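3. Capacidad de tránsito ferroviario y preposicionamiento de equipo pesado

17 de julio de 2024 — Redacción de la revista

El traslado de vehículos acorazados por ferrocarril depende de tres variables que la literatura suele tratar por separado: el gálibo de carga, la masa por eje y la disponibilidad de rampas en la estación de destino. En el corredor Travano–Dredbridge, objeto de este apartado, las tres interactúan de forma que la capacidad nominal de la línea resulta poco informativa. Un convoy autorizado por masa puede quedar excluido por gálibo en los túneles del tramo norte, y la ruta alternativa obliga a un transbordo en Flullbridge.

3.1. Supuestos del modelo

Se considera una unidad de entidad batallón con 103 vehículos, de los cuales solo los de cadenas requieren vagón plataforma reforzado. La distancia total por vía férrea es de 700 km. Se admite un máximo de 2 convoyes diarios por sentido, valor fijado en el acuerdo de tránsito vigente, y se descarta el movimiento nocturno en el tramo no electrificado. El modelo no contempla interrupciones por acción hostil; su inclusión exigiría una distribución de daños para la que no se dispone de datos fiables.

La notificación previa al país de tránsito se trata como un retardo fijo de 3 días. Esta simplificación es discutible —en los ejercicios de junio el plazo varió según la clase de munición declarada—, pero permite comparar escenarios sin introducir un segundo término estocástico.

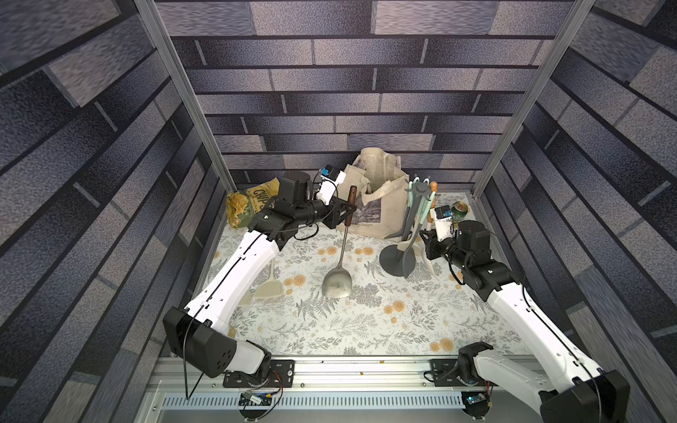 Figura 1.

3.2. Resultados

El cuello de botella se sitúa en la descarga. Con una sola rampa operativa en Dredbridge, el segundo convoy del día permanece en vía de apartado hasta la jornada siguiente, y el retraso se acumula de manera lineal. La habilitación de una segunda rampa elimina la cola sin modificar el material rodante. El aumento de la flota de vagones, medida preferida en los documentos de planificación consultados, apenas altera el tiempo de cierre del despliegue.

El preposicionamiento en el depósito de Yimyam reduce la demanda de transporte, aunque traslada el coste al mantenimiento. Los vehículos almacenados requieren rotación de baterías, control de humedad y rodaje periódico, tareas que consumen personal de la nación anfitriona. El reparto de esa carga no figura en el acuerdo y debería resolverse antes de fijar el volumen del depósito.

Artículos relacionados
Gálibo y masa por eje en redes de ancho mixto
El acuerdo de tránsito de Flullbridge: lectura técnica
Costes de conservación en depósitos avanzados

Comentarios
lector_sur: ¿El retardo de notificación se cuenta en días naturales o hábiles? En el texto no queda claro.
mecanizada: La rampa es siempre el problema. Falta considerar rampas móviles.
vía_estrecha: ¿Se publicarán los datos de entrada del modelo?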